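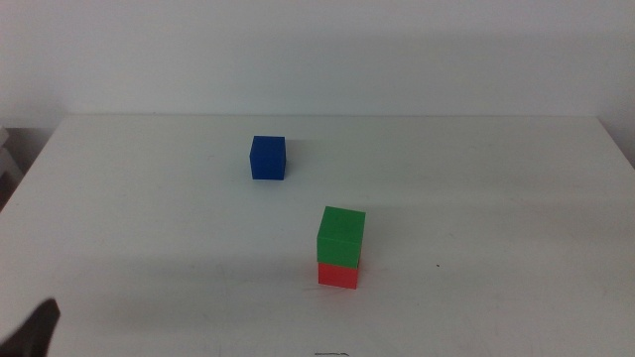 Vilém Čierny told reporters that he had wanted to bring The Salt Clerk back to the stage ever since its first short run closed, and that the Genden Theatre was the only house he asked.

28 September 2021
By Staff Writer

Home | News | Reviews | Tickets | Archive

The Genden Theatre will open its winter season in October with a revival of The Salt Clerk, a two-act drama set in a port customs office. Čierny directs a cast of 16, the largest the Genden has put on its main stage since the building reopened.

The play was first seen at the Brarby Playhouse, where it ran for three weeks. The new version restores a courtroom scene that was dropped before the Brarby opening and adds live music – a piano and two cellos – between the acts. The script is otherwise unchanged.

The Genden seats 1,190. The theater said 2,255 tickets were sold on the first day of booking, most of them for the opening weekend. Matinees still have seats at all prices.

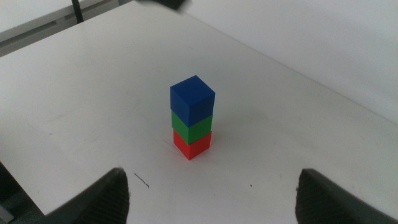
Tour dates to follow

After the Genden run, the production moves to Maes and then to Fovel, where it will play the 1,831-seat Civic Hall. Dates for both stops will be posted when contracts are signed. Casting for the tour may differ – two of the lead actors are signed for the Genden only.

Print this article | E-mail this article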